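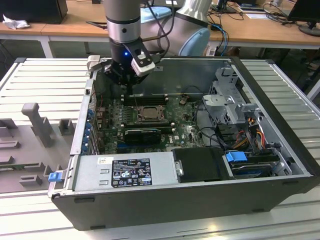

November 25, 2024

Sourdough starter log, Drorkari bench. The rye jar finally took off!! Fed it at 2 parts flour to 1 part water (stiff, the way Rakiya does hers) and it domed right up to the rubber band. Smell is apple skin, a bit of yogurt, none of that nail polish note we had all through September.

The white jar is slower but lovely and stretchy. Moved it to the shelf over the radiator, about 4 degrees warmer than the window. I want to try the old Endar flour in it next, there's half a sack left and it's coarse and speckled and I love it.

Baked one loaf from the rye. Crust sang when it came out! Crumb a little tight near the base, so longer proof next time, and a hotter stone.
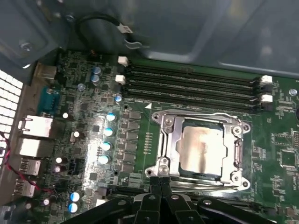 Yakubu Oyewole thinks the tight base is down to shaping and that I should leave the proof alone, just go easier with the flour on the board. Fair enough, will do one loaf each way and cut them side by side.

To do: scrape down the rye jar, new rubber band, save the discard for crackers (sesame this time). Ask Renata for her banneton back.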